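수요일 오후, Arine 셀 파지 스택 메모

어제 하던 지연 문제 계속. 컨트롤 루프는 50Hz로 고정, 인식 노드만 따로 돌림. 퍼셉션 쪽 타임스탬프가 이미지 캡처 시각이 아니라 퍼블리시 시각으로 찍히고 있었음. 헤더 수정하고 나니 tf 조회 에러 없어짐. 왜 이걸 이제 봤지.

지연 로그 다시 뽑음. 최악 200ms, 대부분 세그멘테이션에서 먹음. Soltura 플래너는 별 문제 없음. 다만 충돌 메시 갱신이 파지 직후에 한 번 늦게 들어옴 → 잡은 물체를 attach 하기 전에 경로 계산이 먼저 시작되는 경우 있음. 락 걸든지 순서를 강제하든지 해야 됨. 일단 attach 완료 콜백 기다리게 임시로 막아둠 (TODO: 타임아웃 넣기. 지금은 콜백 안 오면 그냥 영원히 기다림)

물체 세트: 바나나, 오이, 사과, 홍고추, 병아리 인형. 접시랑 그릇은 place 타겟으로만 등록. 사과는 그릇 안에 넣은 채로 시작. 바나나부터 집는 순서. 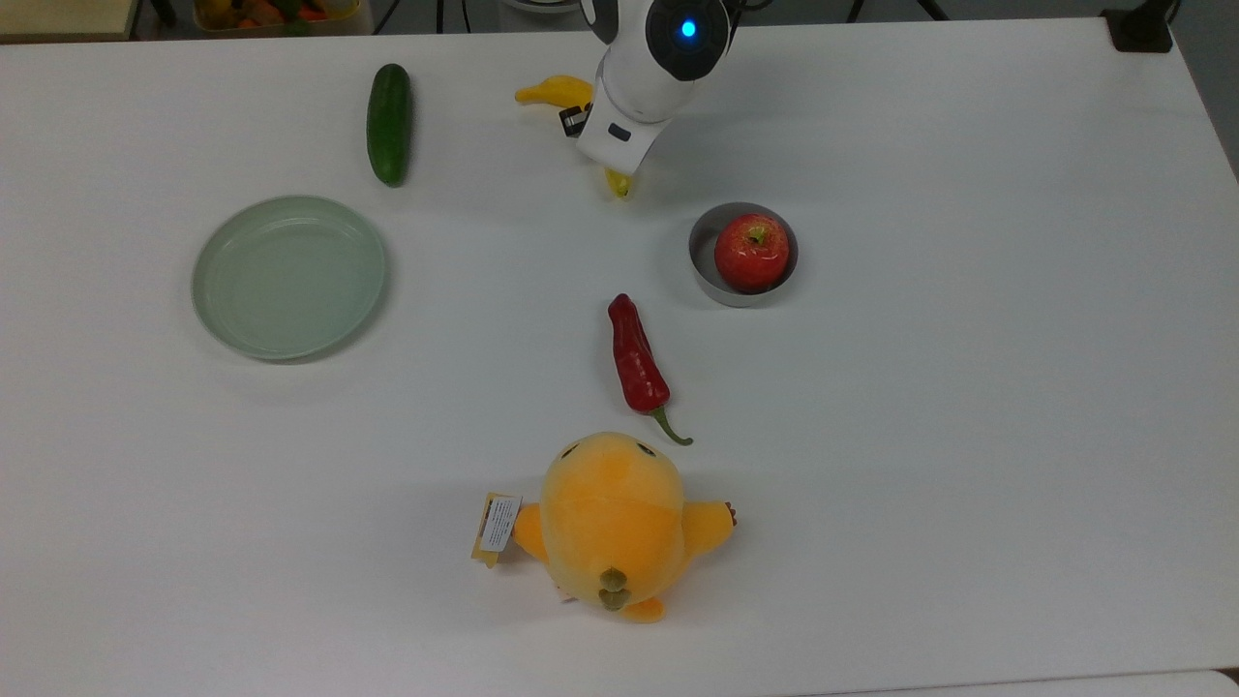 Amerley Kwofie는 락 걸지 말라고 함. 씬 갱신에 버전 번호를 붙이고, 플래너가 오래된 버전으로 계산한 경로는 실행 직전에 버리면 된다는 얘기. 락은 Ukondale 브랜치에서 한 번 데드락 났었고 그때 로그 보느라 이틀 날렸다고. 재계획 비용이 걱정되면 바뀐 물체가 경로 근처일 때만 버리라고도 했음.

맞는 말 같음. 버전 방식으로 가기로. 씬 메시지에 seq 필드 추가, 플래너 요청에도 같이 실어보내고 응답에서 비교. 근처 판정은 나중에, 우선은 무조건 버리고 재계획.

마스크 쪽: 사과랑 그릇이 하나로 묶이는 케이스 여전함. 임계값 조정으로는 안되고 depth 경계를 같이 써야 할듯. 고추는 꼭지까지 한 마스크로 잡으면 중심이 밀려서 파지점이 이상해짐. 주축 계산할때 얇은 부분 가중치 낮추는 걸로 테스트 예정.

남은 것
- 이슈 21 닫기 (타임스탬프)
- 재계획 횟수 로그에 남기기, 7번 넘으면 중단하고 홈으로
- 그리퍼 폭 파라미터 yaml로 빼기. 아직 하드코딩임
- rosbag 용량 정리, 디스크 거의 다 찻음

seq 필드 브랜치는 오늘 안에 푸시. 리뷰는 Amerley한테 부탁해둠.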